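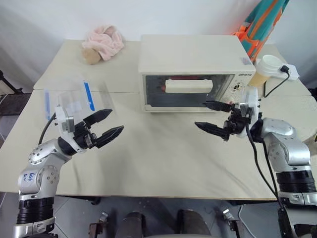
2 min read

Workshop Tips: Living With a Two-Armed Bench Robot

Posted May 4, 2019

The Nnaji cell has two arms, one table and a toaster oven, and it needs more looking after than any of my actual kitchen appliances. These are the habits that stuck. Your arms will be different. Your cables will misbehave in the same way.

Before you power up

Check the table first. Ours is two panels, and when the seam opens or one side sits higher, everything taught on the far half comes out wrong. Run a fingernail across it. If the nail catches, shim the leg, then re-level. Don't fix it in software. I fixed it in software for most of December and would like that month back.

Flatten the cloth, or accept the wrinkles and leave them alone. Halfway is worst.

Cables

Leave slack at the wrist. A black cable should make a lazy curve from the gripper down the arm, and it should still be a curve when the wrist is turned as far as it goes. Move each joint by hand to its limit with the power off and watch for anything pulling tight. Zip ties go on the straight segments and never over a ribbed joint. The ribs will chew a tie in a week and drop the bits where you eat lunch.

Anything mains-powered on the table gets its cord run out behind, to the power strip at the back. If an arm can reach the cord, it will.

Grippers

Wipe the fingers every 50 cycles. We use a lint-free cloth and a little Soltness cleaner, sprayed on the cloth and kept well away from the housing. Pink fluff gets everywhere and I have made my peace with it.

Check that both fingers open the same amount. If one lags, take out the finger screws, clean the slide, and put everything back snug. Snug means two fingers on the hex key. People who use the whole fist get to learn about thread inserts.

Write on the arm

Blue marker on bare metal is the best maintenance log I own. The Rekeseo binder has 113 pages and lives in another room. The arm is right here. Use alcohol to take it off when the note is out of date, and do take it off. Old notes are believed forever.

The oven

Unplug it before you work near the door. Tape its corners to the table once it is where you want it, or mark the outline in pencil. A small bump moves the handle enough for a gripper to close on air, very confidently.

Spares go in a zipper bag, labeled. An unlabeled bag of screws is a puzzle, and the Kuvent people charge for puzzles.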